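Two arms, one tub: what the Wumbridge numbers do and don't say

If you follow robot learning at all you will have had the Wumbridge result forwarded to you by now, probably on Monday, probably with the word "dishes" in the subject line. I got it four times. The claim is that a two-armed bench robot, trained on 1,000 demonstrations, can clear plates and cups into a tub, and that it does so better when the training data includes recoveries from mistakes. I have read the write-up twice and spent an afternoon at the Barnilby lab with the group behind it. My view is that the second half of the claim is interesting and the first half is oversold.

Start with the method, which they call Andell. In ordinary imitation learning a person steers the arms through a task over and over, and a network learns to copy the motion from the camera views. The trouble is well known. A good operator rarely fumbles, so the network never sees what to do after a fumble. It drifts a centimetre off the rim of a plate, finds itself somewhere it has no data for, and drifts some more. Andell deals with this by stopping the operator at random points, nudging the arm off course, and having the operator carry on from there. The bumped stretches are then given extra weight in training.

It is a simple idea and not a new one. People have been putting noise into demonstrations for years. What the group adds is the weighting, and a rule for deciding how big the nudge should be at each stage of the task. Near a grasp it is small. In open air it is large. Žydrūnas Rebane, who wrote most of the code, told me the rule came out of plain frustration, as a fixed nudge kept knocking things over and spoiling the rest of the demonstration.
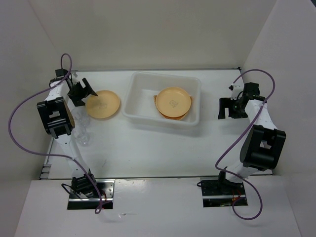 Does the robot decide for itself which arm should take the next plate?

Only in a loose sense. One network outputs the motion of both arms together, so the choice of arm falls out of whatever the operators tended to do from similar starting layouts. There is no separate planner weighing left against right, and the write-up doesn't claim one.

Now the result. Each version of the system was given 23 trials. The plain imitation baseline finished 13 of them. The Andell version finished 16. That is the headline improvement, and I would like everybody who forwarded it to me to look at those two numbers side by side for a minute. Three extra successes in a set that small could easily be luck. Run the whole thing again in February with a slightly different set of starting positions and I wouldn't bet my lunch on the order staying the same.

To their credit, the authors print the raw counts. Plenty of groups would have given percentages and let us guess. But they gave no spread across training runs, and when I asked, the answer was that each version had been trained once. Training is slow and they have one bench - I understand that. It still means we can't separate the method from a lucky seed.

My other complaint is the cups. The write-up treats clear cups and coloured plates as one category, "tableware", and reports a single success figure. A coloured plate on a white table is about as easy a target as you could give a camera. A transparent cup on the same table is a hard one, because what the camera mostly gets is whatever is behind it. I would want those counted separately. If the gain is all in plates, then Andell is teaching better grasp recovery. If it is all in cups, something else may be going on, maybe the extra weighting simply makes the network look longer at difficult moments. Rebane agreed this was a fair question and said the logs would allow the split to be done. I've asked for it.

There's also the matter of what counts as finished. A trial passes when everything is in the tub at the end of the time limit. A plate dropped in from a height passes. So does one that gets there on the fifth try. For a paper about recovery that seems a strange thing to leave out, and the number of attempts per item would tell us far more than pass or fail does.

The Moldovan group has said it will try the same nudging rule on its own arms, with a different set of objects and several training runs per version. Those are the numbers I'm waiting for. Until they arrive, I'd treat Andell as a sensible recipe for collecting data, worth trying if you already have operators and a bench, and I'd leave the dishwashing talk out of your grant application.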